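12/08/2024

Encore une journée passée presque entière au jardin, et je ne sais pas si c'est l'âge ou la chaleur, mais j'ai dû m'asseoir trois fois sur le muret avant d'arriver au bout de la planche des haricots. Ils filent, ceux-là, il suffit de leur tourner le dos deux jours et on ramasse des cordes. J'en ai quand même sorti un plein panier, et j'ai équeuté jusqu'à midi passé en écoutant la radio, la porte ouverte sur la cour, avec le chat couché en travers du seuil comme s'il payait le loyer.

Le grand sujet, évidemment, c'est la tomate. J'avais semé en avril deux variétés que je ne connaissais pas, la Pamard et la Zorow, sur les conseils du catalogue de Drandmont qui en disait monts et merveilles. La Pamard tient ses promesses, je le reconnais volontiers : une chair dense, peu de graines, un goût qui me rappelle celles que ma grand-mère mangeait au couteau, debout, avec du gros sel dans le creux de la main. J'en ai pesé une ce matin, 500 grammes tout rond, et j'étais fière comme si j'y étais pour quelque chose. La Zorow, en revanche, me chagrine. Elle est belle, elle est ronde, et elle a le cul noir une fois sur deux. J'ai pourtant arrosé au pied, paillé avec soin, et parlé gentiment (oui, je leur parle, et alors ?).

L'après-midi, j'ai commencé les conserves. J'ai ressorti les 19 bocaux de la cave, les caoutchoucs neufs, la grande marmite de Tamihana - je l'appelle encore ainsi, du nom de la quincaillerie où maman l'avait achetée, fermée depuis belle lurette. Quelle chaleur dans cette cuisine ! Les vitres ruisselaient, moi aussi, et j'ai fini par installer le réchaud dehors, sous l'auvent, où l'on respirait un peu mieux.
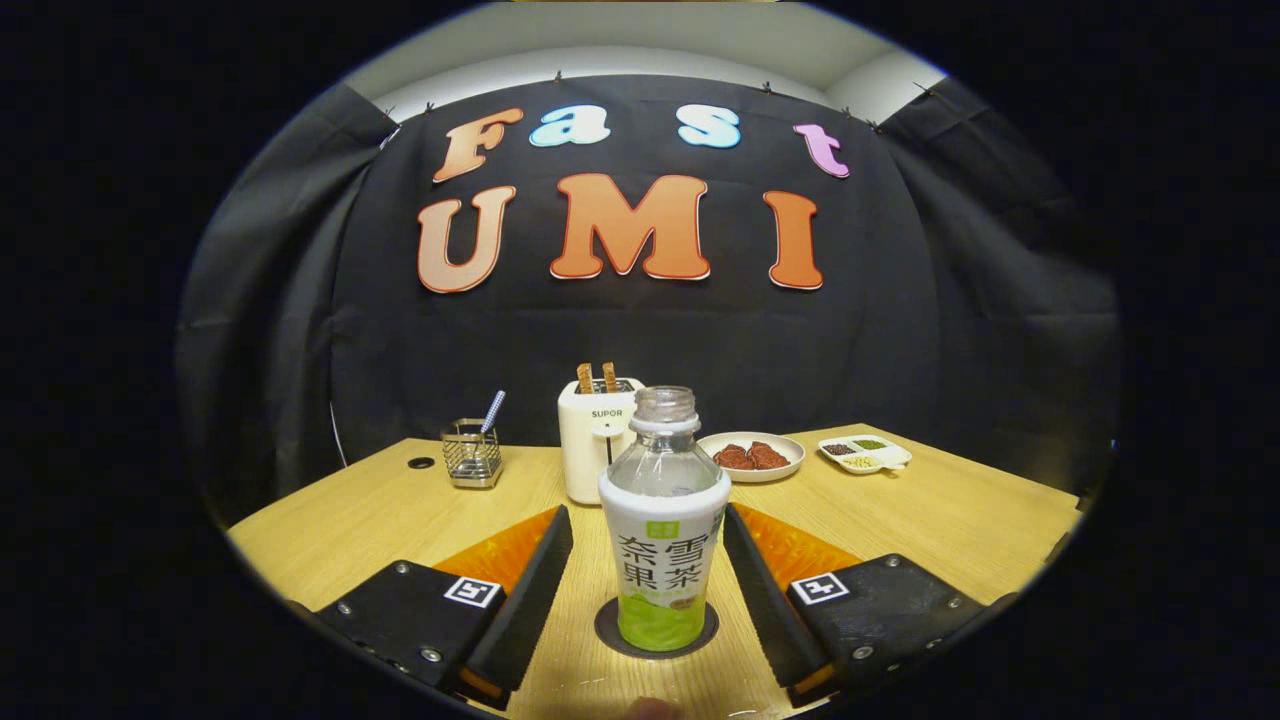
Brodie Paewai soutient que le cul noir ne vient pas du tout de la terre, que c'est l'arrosage, toujours l'arrosage, et qu'un pied qui boit beaucoup un soir puis rien pendant quatre jours me le fera payer en août. Il m'a dit aussi d'arrêter avec mes coquilles d'œufs, qu'elles mettraient des années à se défaire et que les limaces, elles, s'en moquaient bien. Un peu d'eau, souvent, à la même heure, et laisser les premières feuilles tranquilles.

Je n'ai pas voulu lui donner raison trop vite, mais j'ai repensé à la fin juillet, quand j'étais chez ma sœur et que tout ce petit monde a attendu la pluie sans moi. Il se pourrait bien qu'il ait raison, l'animal. Je vais régler le réveil et arroser à sept heures pendant deux semaines, on verra.

Ce soir, les bocaux refroidissent sur un torchon et l'un d'eux vient de faire clac. Il me reste une cagette à passer demain, et il faut absolument que je rachète du basilic, le mien est monté en fleurs.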